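Home | Projects | Tutorials | Parts bin | Links | Contact

Print this page | E-mail this page to a friend

Reading a thermistor without fooling yourself

A thermistor is the cheapest way I know of to get a wrong temperature to two decimal places. It is a resistor whose value changes as it warms up, and a good one costs less than a cup of tea. Most of the trouble comes from what people wire round it, and from a few lines of code copied off a forum in a hurry.

I use the Lüthi bead type, 10k at 25 degrees, because I bought a bag of them in May and will be using them until I die. Any NTC thermistor of the same value will do, but check its data sheet for the beta figure and use that figure in the sums. NTC means the resistance falls as the temperature rises. If your readings go down when you breathe on the bead, you have either wired the divider the other way up or you are a very unusual person.

What you need

One 10k NTC thermistor
One 10k resistor, one per cent or better
One 100 nF capacitor
A microcontroller board with a 10-bit analogue input (mine is a Sirlow, yours need not be)
A mug, some crushed ice and some patience

Wiring the divider

Put the fixed resistor between the supply and the analogue pin, and the thermistor between the analogue pin and ground. Fit the capacitor across the thermistor, close to the board. Take the supply from the same rail the converter uses as its reference. Do this and the actual voltage drops out of the sums, so a sagging supply won't matter. Use a different rail and you have built a rather poor battery tester.

Keep the sensor leads away from motor wiring. On long runs, twist the two wires together. I once ran a pair alongside a pump cable in the greenhouse and got a splendid record of when the pump was on.

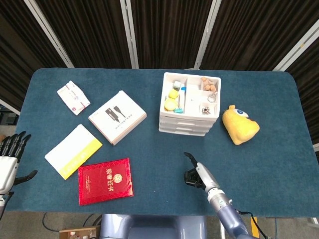 Box and packet on the teal cloth.

Doing the sums

With a 10-bit converter the reading N runs from 0 to 1023. The thermistor resistance is:

R = 10000 * N / (1023 - N)

Then, with everything in kelvin:

1/T = 1/298.15 + ln(R / 10000) / B

Take 273.15 off T to get Celsius. B is the beta figure from the data sheet. Make sure your code does the division in floating point. Integer division will give you a temperature that moves in great leaps, like a bus timetable. Trap N = 1023 before you divide as well. That reading usually means the thermistor has come unplugged, and the program should say so.

Self-heating

Current through the bead warms it, and it then dutifully reports its own warmth. If you run from a battery, or you're fussy, feed the divider from an output pin and switch it on only for the reading. Wait 2 milliseconds before you sample. With a 100 nF capacitor and these resistor values that is plenty near room temperature. In a freezer the resistance is higher, so allow longer.

Averaging

Take 16 readings, add them up and divide. I have met people who average 1,000 and then complain that the display is slow. One logger I was handed averaged 300, with a pause between each, and could have missed a house fire.

Checking it

Fill the mug with crushed ice, top it up with cold water and stir. Seal the bead in heatshrink first, or you'll be measuring the water's resistance too. After five minutes you should see something close to zero. Mine came out at 0.4, so I subtract 0.4 and think no more of it.

Daniyal Farooqui wrote in to point out that a single offset only corrects the reading near the point where you measured it. He is right -- a second check in warm water, beside a thermometer you trust, will show how far it drifts. He uses a Grasania glass one. Mine came from a jam-making kit.

Next: switching a heater with a Loltance relay board, and why the first one chattered.

Contact | Copyright the author, all rights reserved | Back to top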